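Encyclopedia > Animal behavior > Companion animals > Noise aversion in dogs
Search the encyclopedia Go Advanced

Laundry guarding in dogs

Laundry guarding is a form of resource guarding in which a dog treats household textiles, most often unwashed ones, as property worth defending. The dog may freeze over a sock, growl at whoever reaches for it, or carry a pillowcase under the bed and decline to discuss the matter. It is distinct from pica, in which the sock is eaten, although some dogs see no need to choose.

Causes

Worn clothing smells strongly of the people a dog lives with, and dogs are generally of the opinion that this is a good quality in a garment. Many dogs carry socks around without guarding them at all. Guarding tends to appear after a few rounds of pursuit, when the dog has learned that picking up a sock brings the whole family running and that the sock is then removed. A growl is the dog's sensible attempt to change the second part.

The Prakville survey, run by the trainer Dilek Ersoy, collected 1,914 owner reports. Socks led the list by a wide margin. Dish towels came second, and 11 owners named a single, specific bathrobe.
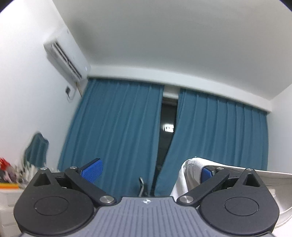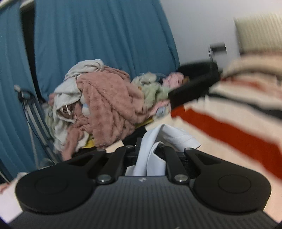 Signs

Early signs are easy to miss: a stiff neck, faster chewing, a head lowered over the item, or a sideways look that shows the white of the eye. Growling and snapping usually come later. Punishing the growl is widely discouraged, as it tends to produce a dog that skips straight to the snap.

Management and training

Keeping hampers closed solves a surprising share of cases and costs very little dignity. For the rest, trainers teach a trade. The dog gives up something dull, receives something better, and where possible gets the dull thing back. Ersoy's version, known as the Curier method after her own spaniel, uses sessions no longer than 30 seconds and starts with objects the dog hardly cares about.

Prying the jaws open is not recommended. Swallowed fabric can block the gut and calls for a veterinarian, as does guarding that begins suddenly in an older dog, where pain may be involved.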